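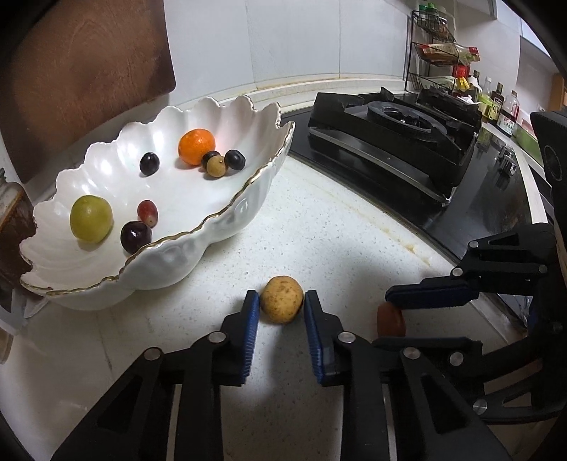

Ticket: booking page drops the last step at checkout
Opened 2022-04-03
Product: Wirer (booking + forms plugin), site runs on Flanley hosting
Status: closed, see bottom

Problem
Customers pick a cooking class, fill in the form, hit Pay, get a blank white page. Card not charged. Seat still gets held though, so the class shows full when it isn't. 12 held seats on the soup class right now, 3 of them real.

Started after we moved the site over from Bassey. Worked fine there for ages.

Tried so far
- Cleared site cache. No change.
- Different browser, phone, laptop. Same on all.
- Turned off the newsletter popup. No change, left it off anyway, it was annoying.
- Logged in as admin and booked the knife skills class. Went thru fine. Logged out, tried again, blank page.

So it only hits people who aren't logged in. That's all of our customers.

Reply from Wirer support
Please send the error log and the plugin version. Also check whether your host caches pages for logged out visitors. If yes, exclude the checkout page.

Update 1
Version is 3.18. Log attached. Lots of lines that say "token expired", one for every failed booking as far as I can tell. Asked Flanley about the caching, waiting.

Update 2
Flanley says yes, they cache everything for logged out visitors, pages kept for 6 hours. Clearing it from our side only clears the plugin cache, not theirs. Two different buttons. Would have been good to have that in the moving guide.

They added the checkout page to the skip list. Tested in a private window:
- Munberg Road kitchen, evening class: works, got the email
- Munberg Road kitchen, kids class: works
- Gift card: still blank

Update 3
Gift card has its own page, /gift/pay, wasn't on the list. Asked Flanley to add it. Done in a few minutes, works now. Confirmation email for gift cards has the old logo, seperate issue, will open another ticket.

Still open
Held seats. How do I let them go without cancelling the real bookings? The Release All button scares me.

Reply from Wirer support
Do not use Release All, it ignores payment status. Go to Bookings, filter by Unpaid, select, then Release Selected. You can also set holds to end on their own under Settings > Seats. Default is never.

Update 4
Did that. 9 released, the real ones still there. Set holds to end after 18 minutes. Soup class is showing open seats again and one already sold.

Closing. Reminder to self, check the skip list again when the September classes go up, they get a new checkout page each season.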